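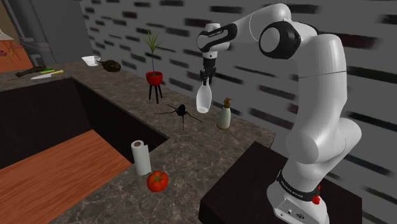
Tredmont forums > Manipulation > Sim and evaluation

Thread: Does a simulated kitchen tell you anything about a real one?

gravelpit
Posted 09:14

We've been arguing in our lab for most of August, so I may as well spread the misery. The question is whether you can rank policies in simulation and trust the ranking on a real arm. I don't mean the scores. Everyone agrees the scores are rubbish. I mean the order: if policy A beats policy B in the rendered kitchen, does it beat it in the actual one?

We took 2 policies, which I'll call Billden and Gagnon after the branches they live on. Each got 700 episodes in sim with clutter shuffled about the worktop, then 122 on the real Franka in our own kitchen mock-up. The job is to pick up the white bottle by the neck and set it upright in a marked spot. Any old start pose, including upside down in the gripper, as in the picture up top.

Result: Gagnon wins in sim by a comfortable margin. Billden wins on the real arm by a slightly less comfortable one. So much for order.

Before I write this up as a gloomy workshop paper, has anyone seen the same?

tin_opener
Posted 09:40

Two policies is not a ranking. It's a coin with opinions. You'd need a good handful before a swapped order meant anything.

Also, what's your bottle made of in sim? If it's one rigid lump with the default friction, the neck grasp will hold in ways that would make a real bottle laugh. Two short fingers on a narrow neck with all the weight hanging off the wide end is exactly where contact models go to lie down.

gravelpit
Posted 09:52

Rigid lump, yes. Friction was tuned by me, by hand, until it looked right. I'm aware of how that sounds.

mothballed
Posted 10:31

I'd look at the backgrounds before the physics. That wall behind the arm looks like somebody dragged a wet sleeve across it, and the counter is as busy as a pub carpet. If Gagnon was trained with a lot of rendered data it will have learnt what your renderer's marble looks like, smears and all, and will be rather less at home in front of a real worktop.

Cheap test: swap the textures in sim, leave everything else alone, run both again. If Gagnon drops and Billden doesn't, you've got your answer and it has nothing to do with friction.

tin_opener
Posted 10:38

People always blame the textures. It's the physics equivalent of blaming the weather.

mothballed
Posted 10:41

It's the opposite of physics, that was my point.

saltmarsh_k
Posted 11:20

Long-time Kolton user here (the evaluation harness, for anyone who has been spared it). We hit something close to this last year and it was neither of the above. It was the success check.

Our sim check said "bottle within tolerance of target, upright, arm clear". The person with the clipboard on the real rig was also counting it a success if the bottle wobbled and then settled after the timer ran out. Kindness to robots, basically. Once we made the human as heartless as the script, most of our gap went away. Who scored yours?

gravelpit
Posted 11:47

Me for the Billden runs. A student for the Gagnon runs.

I can hear all of you typing.

saltmarsh_k
Posted 11:49

Oh dear.

tin_opener
Posted 11:50

Different scorer for each policy! Please put that in the abstract.

hobnail
Posted 13:05

To be fair to the OP, the runs can be rescored if there's video. Mix them up, strip the policy names, have two people mark the lot and see how often they disagree. It's a dull afternoon but it has been done by worse people for worse reasons.

Separate moan about the setup. Your clutter is odd. A tomato and a roll of kitchen paper, fine. A soap dispenser, fine. But there's a black leggy thing lying on the counter near the back that I took for a spider, and a plant in a red pot on its own little three-legged stand. Does your real mock-up have those? Thin legs are horrible for depth, and if only one side of the comparison has them you're not running the same test.

gravelpit
Posted 13:22

The objects come from a pool and get placed at random. The real kitchen has a smaller pool, limited by what fits in the cupboard. There's no leggy thing in it. I don't know what the leggy thing is either – it came with the asset pack and its file name is a number.

Fair point about matching, though. I'd been treating extra clutter in sim as making it harder and therefore safe.

mothballed
Posted 13:40

Harder for one policy isn't harder for both. That alone could flip your order.

tin_opener
Posted 13:58

Grudgingly agree with mothballed. I'd still fix the friction.

hobnail
Posted 14:10

Order of work if it were mine:

Rescore the real videos blind.
Cut the sim pool down to things you own.
Rerun both policies in sim.
Swap textures and run again.
Only then start poking at contact settings, one at a time, and write down what you changed.

And add more policies. Old checkpoints will do, nobody's precious about them.

gravelpit
Posted 16:36

Rescoring has started. First batch only, so don't quote me, but the student and I disagree mostly on bottles that end up standing with a finger still touching them. I've been calling those successes. She hasn't. She's right according to the sheet I wrote, which is irritating.

If that holds, the real gap shrinks and Billden may not be ahead at all. I'll post the proper table when the sim reruns finish. Old checkpoints are queued as well, so tin_opener can have a ranking with some ranks in it.

tin_opener
Posted 16:44

Keep the student.

saltmarsh_k
Posted 17:02

If you're on Kolton, turn on the contact log before the reruns. It's off by default and you can't get it back afterwards. Ask me how I know.

gravelpit
Posted 17:05

It was off. Restarting the queue.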